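Simulation track: did anybody else's students get eaten alive by room scale?

gripwrench_mentor
Original post, January

Hello everybody, and happy new year to those I haven't caught up with yet! I coach the after-school robotics club at Istow, and this winter we signed up for the simulation half of the Landine challenge. For years we only did the hardware side, so this is a big change for us, and I'll admit I miss the smell of the workshop a little. The kids don't. They took to it like ducks to water and I can hardly get them to go home at 6.

Anyway, my question. We're using the Storkano simulator, and the students built their own room for practice: hexagon tiles all over the walls, a desk, a few odds and ends. They spent ages on it and they're very proud. The trouble started when they switched over to the gripper view. One student swore the right wall was much closer than the left, and another said no, it's the texture that's stretched.
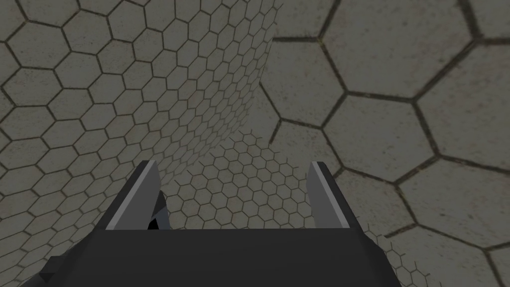 I've been going back and forth on whether to let them find this on their own or just tell them to check the scale on each surface. We have 31 students between the two groups, and when one of them gets stuck on something like this, the whole table gets stuck along with them (which is lovely in its way, but we do have a deadline). How do the rest of you handle it?

tallpine_robotics
Reply

Welcome to the sim side! We went through the very same thing last season. My vote is to let them find it. Ours lost two whole meetings to a texture setting, and the grumbling was something to hear, but afterward they checked every surface without being asked. Give them a hint if they get weepy.

quietgear
Reply

I'm going to disagree, kindly. Tile size is decoration. The score in the Landine practice runs comes from where the objects end up, and I'd much rather see students spend those two meetings on approach angles. Tell them to set the wall to plain gray and move on. They can pretty it up in the spring.

gripwrench_mentor
Reply

Oh, I hear you, and I did float the plain gray idea. You should have seen the faces! But I don't think it's only decoration for us, because one group is working from camera images alone and the pattern is what they use to judge distance. If the tiles lie to them, the arm goes to the wrong spot. The other group reads positions straight out of the simulator and couldn't care less.

quietgear
Reply

Fair enough, I missed the camera part. Then yes, fix the tiles first. I still say a busy pattern on every wall is asking for trouble.

gripwrench_mentor
Reply

Small update for anybody following along. We've moved on to the two-arm exercise, where each arm has its own job and its own pair of students, and they have to talk to each other the whole time. I thought there'd be bickering and there was, some — mostly over who gets to say "go." Our practice success rate is 71 percent on the single-arm task and a good deal lower with both, and I haven't had the heart to put that second number on the whiteboard. The clutter on the desk was their own idea. I asked whether they might like to begin with a bare one, and I was outvoted.

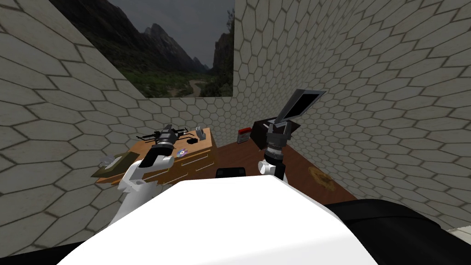 mothballed_servo says the two-arm number will climb once the pairs stop swapping seats. In our club we kept the same two kids together for 50 runs before anybody was allowed to trade, and they complained right up until they got good at it. We also had them write the order of moves on an index card first, left arm in one color and right arm in another. It looks silly but it stopped most of the collisions.

tallpine_robotics
Reply

Seconding the index cards. I'm less sure about locking the pairs, though. We had a student who only wanted to run one arm all season and never learned the other half, and when she was out sick before the regional we were sunk. I'd trade every couple of weeks at least.

gripwrench_mentor
Reply

Index cards it is, I have a drawer full of them. On the pairs I'll probably land somewhere in the middle and let them stay put until the end of the month. Does anyone know if the Mittal export keeps the tile scale, or do we have to set it again after each import? The kids think it resets, and I couldn't find it in the notes.

quietgear
Reply

It resets on ours. Set it again after every import and write that on an index card too.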